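Dish shelves: what came in, what went out, and how to wash the printed plates

The fall sorting at the Hedau dish library is finished. We now have 2,000 pieces on the shelves, almost all of them checked for chips and put back by type. Plates are on the left wall as you come in, bowls and serving dishes on the right, and glasses in the low cabinet under the window. The mugs have moved to the back room until the new shelf is up.

Sigita Kivi went through the dinner plates and pulled 50 that had cracks or worn glaze. They are in the crates by the side door, free to anyone who wants them for mosaics or under flowerpots. Please don't eat off them. Whatever is left on Saturday goes out with the rubble.

Borrowing works the same as before. You can take up to 200 pieces at a time for a week, and longer if you ask first. Write your name and phone number on the card and leave it in the box. If something breaks, tell us when you return the rest. We don't charge for one or two plates, but we do need to know, so the next person who books a full set gets a full set.

The Vītola set is booked through the end of November. If you had your eye on it for a party, the plain white Gadel plates are close in size and stack in the same crates. The soup bowls from the two sets do not stack together – the Gadel foot is wider, and forcing them is how we lost several last spring.

A few people have asked what we want in the way of donations. Side plates, mostly, and large serving bowls. We have more saucers than we can store and can't take any until spring. Single pieces are welcome if they are in good shape. Odd plates get used a lot at the smaller suppers, and children like picking their own. Please wash things before you drop them off, and take off the price stickers. Sticker glue takes longer to clean than anything else we do.

Sointu Kiiskinen is looking for dish racks. The two in the wash corner are rusting at the joints and leave brown marks on the white plates. Wire racks with a coating are fine as long as the coating is whole. Wooden ones are harder for us because they need to dry out between loads and there is seldom time for that. If you have one at home you don't use, leave it on the Flernov cart in the hallway with a note saying it's a donation.

Last, a word on washing plates with printed borders, which came up twice this month. Printing that sits on top of the glaze wears off with scouring pads and strong powder, and once a letter starts to go the rest follows pretty fast. If you can feel the print with a fingernail, wash by hand with a soft cloth and ordinary dish soap. Skip the soaking if there is any gold on it. The white plate with the dark green rim is the sort I mean: the border carries white lettering and there are small red characters at the top, and on plates like that the rim needs as much care as the middle. Stand them in a wire rack with a gap between plates so that the rims don't rub, and put a sheet of paper towel between them when you stack them for the trip back. The same goes for the blue-edged cake plates on the second shelf. Our own rolls of paper are in the drawer under the sign-out box – take what you need.
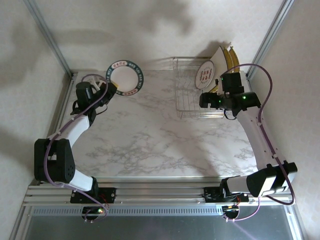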